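Most arguments about household robots are about the wrong layer. People argue over hands, over motors, over whether the thing should have legs. Having spent 958 hours of logged run time on bedroom tidying, I've come to think the money should go into the dull middle of the software, the part that decides whether a grasp has happened and what to do if it hasn't.

Our stack at Kernitz is ordinary. A perception node segments whatever is on the floor, a planner called Lurnico picks a grasp and a path, and a controller runs at 100 Hz and does as it's told. Each of those has improved a lot since we started. The joins between them have hardly changed, and the joins are where the runs fail.
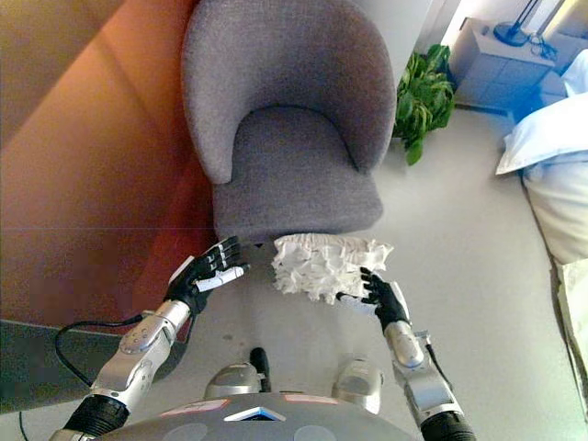 **By Mireille Aoun** | Opinion | Filed under: planning, manipulation

Take something white, crumpled and frilly on the floor in front of an armchair, with one hand pressed on its lower right and the other spread near its left edge. A person glancing at that knows the two hands are in different states. The planner doesn't, unless somebody has written that distinction down for it. In the version of Lurnico we ran until May, a two-handed grasp was one action with one result: done or not done. If the right hand had contact and the left didn't, the answer was "not done" and the whole action started over, both arms backing off to the ready pose.

That is a bad way to treat soft things. A box stays put when you let go of it. Folded, ruffled material shifts every time it's touched, so a full restart means a new segmentation, a new grasp and often a new failure. I went through 3,316 grasp attempts in our logs, and the restarts cost us more time than the bad grasps did.

The fix was not clever. We gave each hand its own state and let the planner hold one arm still while the other tried again. Birgit Stüber wrote most of it in a couple of weeks, and the larger part of her time went into the log format so we could read what each hand thought it was doing. I'd defend that use of her time to anyone. Before it, we were replaying runs and guessing.

The usual reply is that a learned policy will take care of this. Train it end to end, give it enough demonstrations, and recovery comes along with everything else. I've used learned policies and I like them. Our reaching is learned now and I wouldn't go back. But when one stalls over a heap of fabric, I can't ask it which hand it's waiting on, and I can't patch the answer in an afternoon. For a machine working next to somebody's bed and glasses, I want to be able to do both.

There is a fair objection about scale. Hand-written states multiply, and the team at Steinbach gave up on theirs when it passed 90 of them. Ours is a good deal smaller and I'm watching it. My own rule is that a state has to show up in the logs as a real cause of failure before it gets a name. If it's only there because someone at a whiteboard thought it might happen, it stays out.

I'd also like to see funding follow this. Our last application, for the Prament tooling, asked for money to build a replay viewer and a proper set of failure labels. The reviewers liked the robot and wanted to know why we weren't asking for a better hand. We're putting it in again with the same request and a longer section on the logs.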